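Brindell Clutter Grasps: data card

Version of Mar 5, 2021. Maintained by Ruth Mottram and Chidubem Amadi. Complaints go to Jaanus Lapiņa, who wrote the loader.

What it is

Brindell is a set of human demonstrations of picking things out of piles, recorded with a hand-held two-finger gripper. We built it to test one idea: a policy that learns to choose its grasp from the local shape around the fingers should care less about what the rest of the pile looks like. The piles did their best to disagree.

There are 54 sessions. Each one is a household heap, mostly plush toys and packaged goods, in whatever container was on hand.

Wrapped and soft packages 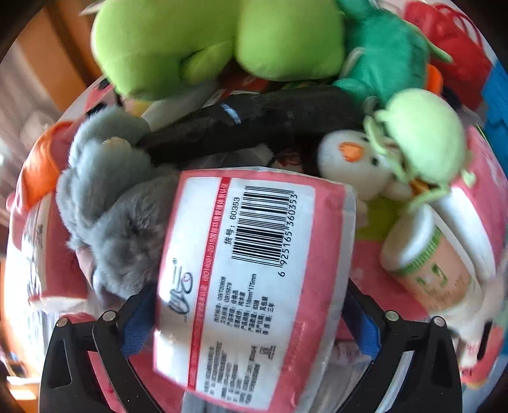

Grip on a wrapped package, label up, plush on several sides.

Soft goods make depth estimates miserable. Fur has no edge worth the name, and a neighbor that gives way when pushed can look like free space to the planner. We label these grasps "crowded" and score them separately, mainly so they stop ruining the average.

Boxes

Cartons were supposed to be the easy class. They have flat sides and honest corners, and the baseline still fumbled tall ones by closing too near the top. Adding a grasp-height term to the loss brought failures on the box split from 23 percent down to 14. Hamidreza Heydari would like it recorded that he suggested this in the first week.

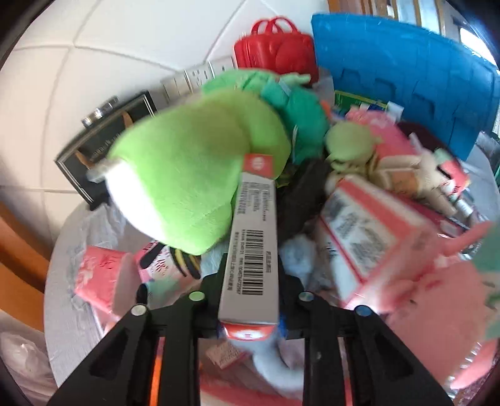 Known problems

Printed barcodes attract the feature extractor like moths to a porch light. Mask them if you train from scratch.

Lime-green plush is overrepresented. A color-jitter setting is in the config, and it is on by default for this reason.

Nine sessions have timestamps that drift. The loader skips them unless you pass keep_drift, in which case you are on your own.

Splits

Split by session, never by frame. Joanne Lambert tried it by frame and got a beautiful number, which we have since deleted.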